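# Tallance mesh Wi-Fi kit, two months in

I bought the Tallance two-pack because my old router couldn't hold a video call in the back bedroom. The box promises coverage for 2,000 square feet. My house is well under that, so I figured even a generous claim would leave me some slack.

Setup goes through a phone app called Huvley, and you can't skip it. There is a web page on the main unit, but all it shows you is the firmware version and a button telling you to get the app. The app wants an account, an email address and your location before it will let you name your network. I gave it the first two and it sulked until I gave it the third. Why a router needs my location when it's plugged into a wall is something the manual doesn't go into.

Once that was over, the two units found each other quickly. I'll give them credit there. My brother-in-law Edgardo Tan has the older Binside system and he was on the phone with support for most of an evening before his second unit joined.

Speed in the living room, where the main unit lives, is fine. So was the old router's. The back bedroom is the part I paid for, and with the second unit in the hallway I get 27 megabits on a good day. That's enough for a call. It's a long way from the "full speed in every room" on the side of the box, and I'm on a plan that should leave plenty to spare.
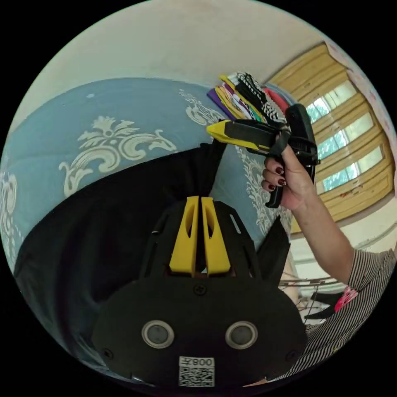 *Back bedroom, window side.*

I tried moving the second unit closer to the bedroom door. The signal bars on my laptop went up and the speed went down, which makes sense once you know that the two units talk to each other on the same band your devices use. There's no separate channel for it. The product page calls this "smart band sharing." I'd call it leaving out a radio.

You can wire the units together, and that does fix it. I ran a cable along the baseboard for a weekend and the bedroom matched the living room. But if I wanted a cable in the hallway I could have bought a plain access point from Umali for less and been done.

Other gripes, smaller:

- One spare Ethernet port on the main unit, none on the second once it's wired.
- The status light can be dimmed but not turned off.
- Parental controls are free until December, then they want a subscription. The app mentions this on the sixth screen of setup.
- It restarts for updates whenever it feels like it – once in the middle of a work call.

Range on the 2.4 GHz side is decent, and the doorbell has stopped dropping off. I haven't had a real outage either.

**Score: 6 out of 10.** Fine if you already have cable in the walls. If you don't, look for a kit with a third band and check the return policy before you open anything.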